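Britlow Automation Users' Forum
Board: Teaching and Demonstration
Topic: Hand guidance or remote control for the cup tasks?
Status: Open

N_Palfi
Moderator
Posted Jul 28, 2019

Colleagues,

I should be grateful for members' views before we revise the guidance note on demonstrations. The present note, which was agreed in April, permits two methods. In the first, the operator takes hold of the arm and leads it through the task. In the second, the operator stands at a separate station and drives the arm by means of the Tuton hand controller. The note expresses no preference, and several groups have asked that it should.

Our own group at Bromard has now completed 149 demonstrations of the short cup series: turning an inverted cup the right way up, placing a small metal part in a cup, and moving a cup to a marked position. The work was shared between both methods. My provisional view is that remote control should become the standard method, with hand guidance kept for special cases. My reasons are as follows.

When a person leads the arm by hand, the person's own arms and shoulders enter the view of the depth sensor. The recording then contains something that will not be present when the robot works alone. Under remote control the operator can stand clear of the table, and the sensor records what it will later be asked to interpret.

The table is set with very little on it, so that each recording begins from a simple arrangement.
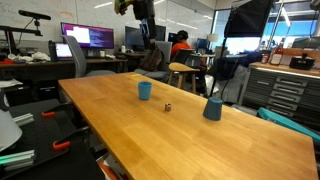

tablewright objects to the word "standard". In that member's experience the small part is the difficulty, and an operator using a remote controller cannot feel when the fingers have closed upon it. A person leading the arm by hand knows at once whether the grip is sound. The full reply is given below.

tablewright
Member
Posted in reply to N_Palfi

I accept the point about the sensor's view. I do not accept that it settles the question. Our operators required 2 attempts on average for the small part by hand guidance and 6 by remote control. The discarded attempts do not appear in anyone's totals, but they occupy the operator's day and they make the operator cautious. Caution is visible in the recordings: the arm hesitates over the part, descends, rises again and descends once more. A robot trained on such material will learn to hesitate.

I would ask that the revised note state a method for each task and leave the general question open.

Dobos_Lab_2
Member
Posted in reply to tablewright

We have seen the same hesitation and dealt with it through practice. New operators at Dobos complete three unrecorded sessions with the Tuton controller before any of their work is kept. The difference after the third session is considerable. I would suggest that the figures quoted above be separated according to the operator's experience. If they come from persons in their first week, they tell us about training and very little about the method.

tablewright
Member
Posted in reply to Dobos_Lab_2

They come from persons of mixed experience. I will separate them and report to the board. I would still observe that hand guidance required no such preparation, and that a small group cannot always spare three sessions for each new operator.

r.quayside
Member

May I raise a matter on which the note is silent? The inverted cup is a poor task for hand guidance for a reason that has nothing to do with cameras. To turn the cup over, the wrist of the arm must pass through a large rotation, and the person leading it has to change grip partway. Each change of grip leaves a pause and often a small jolt. We have tried smoothing these out afterwards and were not satisfied with the result, as the timing of the fingers no longer agreed with the movement of the arm.

For upright cups I have no preference between the methods.

N_Palfi
Moderator
Posted in reply to r.quayside

Thank you. We found the same pause and had put it down to our own operators. I shall include it.

In answer to tablewright, I am prepared to withdraw the word "standard". The draft will instead contain a table of tasks with a recommended method beside each. Remote control will be recommended for turning a cup and for moving one. The small part will be marked as undecided until the separated figures have been received. The draft will also ask that every recording be labelled with the method used, so that the two kinds can be kept apart in training.

Dobos_Lab_2
Member

We support the labelling. Please add the operator's number of completed sessions to the label.

tablewright
Member

Agreed on the labelling, and on the sessions. I maintain my objection with regard to the small part and ask that it be recorded in the draft.

N_Palfi
Moderator

It will be recorded. Comments on the draft should be placed in this topic and not sent to me privately.

Norbert Pálfi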